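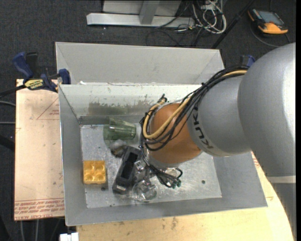
Re: Halero reunion episode

Palesa Buthelezi wrote:
> Is it true Josiane and Matvii split before the reunion was taped? The
> recap I read says June.

The recap has it wrong. Josiane Vidal posted in June that she was moving out of the Cumeck apartment, but they were still together at the taping and sat on the same couch. Matvii Prokopenko confirmed the breakup 2 weeks after it aired – one short post, comments off.

No word on whether either is back for season 6. I'd guess Josiane is.

Hanyu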